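# Teaching the arm to work inside a PC case

These are my notes for the disassembly cell that we are building in the shared workshop at Terkgate. Tzu-hsuan Shih asked me to write down the setup, so that the next person does not have to start from zero. I assume you can already jog the arm and save positions.

## What you need

- the arm, bolted to the slotted table
- the wrist camera and its short cable
- two side stops for the case
- a fixture tray for small parts
- an old desktop tower you are allowed to break

## 1. Fix the case

Open the side panel and lay the tower flat, with the motherboard facing up. Push it against both stops and tighten them by hand. Then press on each corner. If it rocks, put a thin rubber sheet under that corner and try again.

Discharge the power supply before you begin: unplug it, hold the power button for a few seconds, and leave it alone while you prepare the tray.

## 2. Set the safe height

Move the wrist to a point well over the rim of the case and save it as `safe_top`. Every motion must start and finish at this point. In our first version I skipped it between two picks, and the wrist hit the drive cage. The cage won, and Suha Sleiman spent the evening to print a new camera bracket.

Set the speed to 65 mm per second for all moves below `safe_top`. It looks slow – keep it anyway until you have run the full program two times without a stop.

## 3. Find the reference point

The arm needs one point on the motherboard which the camera can find again when the case has moved a little. Screw heads are a poor choice, they reflect the lamp and the detected center jumps. We tried the memory slots too, but all the slots look the same to the matcher.

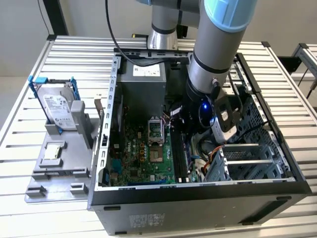

A good reference is square, has a clear border and is not repeated on the board. On our Dell board we take the CPU socket. Flip the load plate up and take the processor out before teaching, so the camera sees the metal frame around the empty socket. Go down slowly from `safe_top`, watch the cable at the wrist, and stop when the whole square fits in the camera view. Save this as `ref_socket`. Then teach the memory slots as an offset from it, and do not touch the Z value while you do this.

## 4. Teach the tray

Place the tray beside the case, where the arm can reach it without turning the wrist over. The hard drive stands upright in its holder, still in the caddy. Teach the place position with a real drive, because an empty caddy is lighter and bends differently in the fingers.

## 5. Dry run

Run the program with the gripper disabled, one hand on the stop button. If the arm misses the reference, check the lamp first and then the stops. Only after this should you teach again.

Still open: Pei-shan Sin wants to unplug the power cables with the arm also. For now we do it by hand before the program starts.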